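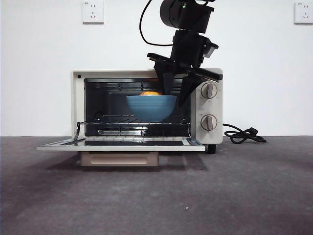
Door down, blue bowl in. Dinner, of a sort.

I have been without a proper kitchen for 14 weeks. The man who sold us the new one said four. I wrote it on the calendar in pen, which tells you how much building work I'd had done before.

What I want to write about is waiting in for people, because I've become good at it and there's no other outlet. Waiting in is a particular kind of day. You can't have a bath, because the bell will go. You can't hoover, because you won't hear the bell. You can't start anything that matters, so you clean out the drawer with the takeaway menus in it, and find a menu for a place that closed when you still had a landline.

The worktop was meant to come on a Tuesday. The firm is called Mastell and they send you a text the night before with a delivery window, and ours was 7am to 7pm. I don't call that a window. I call that the outside wall missing. I was up and dressed by quarter to seven like a child on the first day of term, and at ten past six in the evening I got another text to say they were sorry to have missed me.

I rang. I was number 9 in the queue, and the music was a pan pipe version of something I think I used to like. When I got through, a very pleasant young man told me the driver had knocked and had no answer. I said I had been sitting four feet from the door since breakfast. He asked whether I could have been in the garden. I said we don't have a garden. He put down that I'd been in the garden.

The worktop did turn up in the end, the following week, and it was beautiful, and it was for somebody called Bansal. I know this because it said so on the label, along with an order number ending 917, and because it had a hole cut for a sink at the wrong end. I've thought about the Bansals a good deal since. I picture them standing in their own half-kitchen, looking at my worktop, with my hole in it. I hope they're being brave.

Meanwhile one eats. People are very keen to tell you what they lived on during their own building work, and it's always either soup or a marriage counsellor. We've been through the sandwich stage and the stage where you pretend a picnic indoors is fun. We've had chips from the place on the corner so often that the owner asked if everything was all right at home. I said there wasn't really a home as such at present, more a collection of pipes, and he gave me an extra pickled egg. 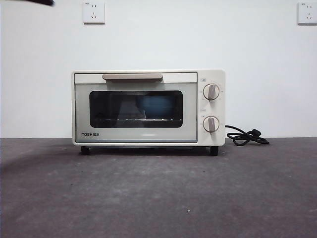 Two knobs and a handle. I've come to respect it.

I should say something nice about the fitter, Lautaro Ledesma, as he's the only person in all this who has ever arrived when he said he would. He comes at eight, takes his boots off without being asked and looks at the place where the worktop isn't. Then he sighs through his nose. He has a whole range of these and I can tell them apart now. The short one means a pipe is somewhere it shouldn't be. The long one means the people before us did it themselves.

The people before us did everything themselves. Behind the old units we found three layers of wallpaper, a socket wired to nothing and a pencilled sum that comes out wrong. Lautaro photographed the sum. I think he shows it to people.

I've also learned that any question about a kitchen has a follow-up question. You say you'd like a white tap. They ask which white. You say drawers, and they ask soft close or normal, as if there were people who'd stand in a showroom and ask for the slamming kind. I chose handles in September and have gone off them before seeing them on a door. My other half says they look like the handles in a dentist's. Once a thing like that has been said it can't be taken back, and I now run my tongue over my teeth whenever I open the box.

The current position is that Mastell are sending a fresh worktop, cut to the drawing, hole at the left. They've promised me a shorter window. I asked how short and the pleasant young man said they'd be in touch. I've got a book, a flask and a chair in the hall, and I've moved the phone charger so it reaches. If anybody knows the Bansals, please ask them whether theirs has come, and whether they'd consider a swap. We can do mornings.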